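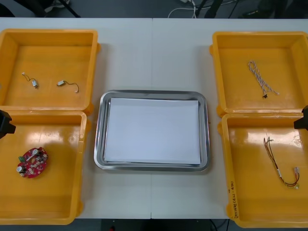 Yellow bins and the steel tray, small wired parts top left.

About Wellitz Repair & Parts

Small shop, Dunbar side of the river, two doors up from the old Akside bus stop. We fix small electronics and sell the parts to people who would rather do it themselves. Phones mostly. Game controllers, hearing aid chargers, baby monitors, the odd talking clock.

Started in a garage in Imstead with one bench and a shelf of dead handsets. Moved here when the garage flooded. Now seven of us, three on repairs, the rest on parts, mail and the counter. Still too many dead handsets.

What we do:
Walk-in repairs, most same day if we have the part
Mail-in repairs, allow a week, longer before the holidays
Loose parts, new and pulled, sold by the piece
Saturday-type questions any day of the week, just ask

What we don't do: TVs, anything with a compressor, data recovery off a drive that's been opened already. There's a place in Akside for TVs, ask at the counter and we'll write down the adress.

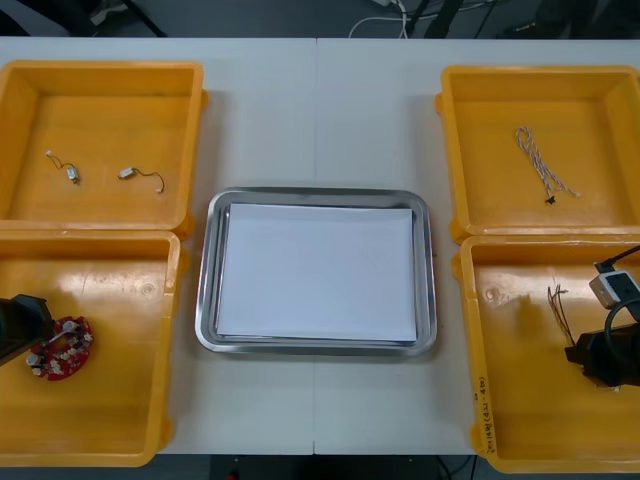

2 min read

Parts list is at 3000 lines now and yes, the search on it is bad. Being worked on. If you cant find it, call and read us the number off the old one. No number, bring the old one in. Connectors look alike and they are not alike, please check before you order. Returns fine within 100 days if the bag is still sealed.

Prices. Looking at it is free. We quote before we open anything up and the quote holds. If we can't fix it you pay nothing except return postage on mail-ins. Cash or card, no checks anymore, sorry.

Schools: we run a basic soldering evening each April for the Dunbar and Imstead schools. Bring a parent if under 14. Irons and solder provided, wear closed shoes. Sign-up sheet at the counter, fills quick.

Finding us: 138 Wellitz Lane, Dunbar. Parking behind, enter from the alley. Door sticks, push hard. Ramp is on the alley side too, ring and we'll come round.

Hours are on the contact page, closed for lunch one to two.

Page updated 3/15/18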